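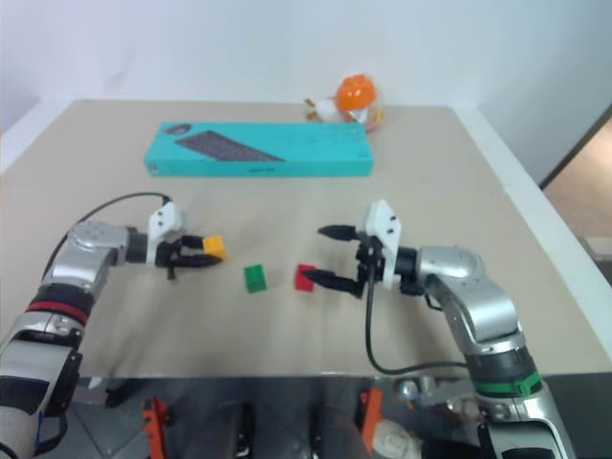 My neighbor tells me she cannot see the point of keeping the box once the thing inside it works, and she said so again last week over the fence, with her recycling bin already at the curb. I've been chewing on it ever since, because I am a keeper of boxes and always have been, and I would like to make the case for us.

I'll grant her the shelf space. I have an Oddsson radio that died years ago and its carton is still in my attic, holding up another carton. But when we moved out of Voltov in March, 846 miles in a rented truck, everything that traveled in its own box got there in one piece, and nearly everything I had wrapped in towels and good intentions did not. I lost 14 glasses and a lamp I was very fond of.
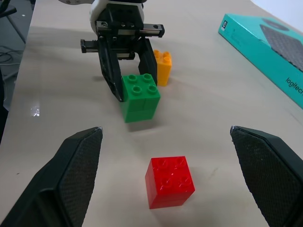
There is also the matter of passing things along. I give away a good deal, to the church sale and to whichever young family on the street is just setting up house, and a gift in its box feels like a gift — even when it's ten years old and the corners have gone soft. The same gift in a grocery sack feels like a chore you've handed somebody. Maybe that's silly of me, but I've watched people's faces, and I believe it.

So I'll go on flattening the ones I can and stacking the ones I can't. My neighbor may borrow one any time she likes, and come the holidays I expect she will.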